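Equipment Planner, Robot Handling Cell (one position, Landville)
Rindstead Fulfillment, Returns and Repack

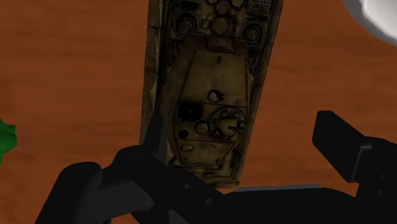

We are hiring a person who can say no to a gripper salesman. The rest of the job is negotiable, within reason.

Rindstead takes back collectibles, scale models and other things with small parts that snap off, checks them, and puts them back in a box fit to be sold again. We want robot arms doing part of the picking. We have wanted this through two budget cycles. What we have to show for it is a shared folder containing 97 quotes, no two of which include the same items, and one spreadsheet that adds them up anyway.

The Equipment Planner will own that spreadsheet, or delete it.

What you would be doing

Building the purchase plan for the first handling cell at our Landville building, and a second at Ridton if the first one earns it. Arms, grippers, spare fingers, mounts, guarding, software seats, the service contract, and the electrical work everybody leaves out until the electrician calls.

Working with our simulation team, who try out grasps on models before we pay for hardware. They will tell you which fingers they want. You will find out what those cost, how long they take to arrive, and whether a cheaper pair does the same job on a toy tank. The simulation team has opinions about hatches and thin bits that stick out. Please take them seriously, as replacement parts come out of your budget.

Writing the lease-or-buy comparison for the finance office. They read the first page. Put the number there.

Running the Sepúlveda trial, our name for a side-by-side test of 200 returned items, handled by people and by the arm. You will set what we measure before the trial begins. Last time we set it afterward, and every vendor won.

What we need from you

Experience buying or budgeting for production equipment. Robots are nice. Conveyors, packaging lines or lab gear are fine too.

Comfort reading a quote to the end, including the part in gray type about travel expenses.

Enough technical sense to ask what a gripper's payload figure leaves out. You do not have to program anything. If you can, keep it quiet or you will be asked to.

Plain writing. A good share of this job is explaining to grown adults why the arm is the cheap part.

What you get

Full-time salaried work, health coverage from your first day, and a desk with a window onto the loading dock. Core hours start at 8 a.m. The building is unlocked at 7 for those who like that sort of thing. You will travel to Ridton when needed, mileage paid, lunch on your own conscience.

How to apply

Send a resume and one page on a piece of equipment you bought, or talked someone out of buying, and what it ended up costing. Leave out anything confidential. A purchase that went badly is welcome, and we will not think less of you for it, having made several.

Use the application form on the Rindstead careers page and choose "Landville, Equipment Planner" from the menu. Applications close at the end of May. Interviews are in person at Landville and include a short exercise with two real quotes, names removed, and a calculator. Vendors, please use the other form.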